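Ronent Wagon – Frequently Asked Questions

When do deliveries start?
The first cars reach dealers in March. Orders are filled in the order they were placed, and your dealer can give you your place in line.

Is the wagon longer than the hatchback?
Yes, by 9 inches, all of it behind the rear wheels. The wheelbase is the same, so rear legroom doesn't change. Cargo space does.

Which engines are offered?
One for now, a 200 hp turbo four with an eight-speed automatic. A hybrid is planned but has no date yet. 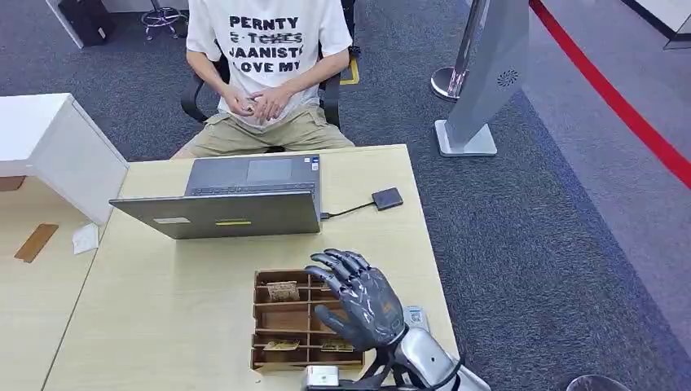
Can I tow with it?
Towing is allowed if the car has the factory hitch. The limit is 991 pounds without trailer brakes. Ask for the higher braked figure when you order – it depends on the wheel size.

What wheels come standard?
18-inch alloys on every trim. Winter tires on the same size rims can be ordered through the parts counter.

Can I move my hatchback deposit to the wagon?
Yes, as long as your car has not been assigned a build slot. Write to Rekha Kandpal in the Lelleck Motors order office and include your order number. The deposit carries over in full, but your place in line starts again from the date of the change.

Is the roof rack included?
The rails are. Crossbars are sold separately.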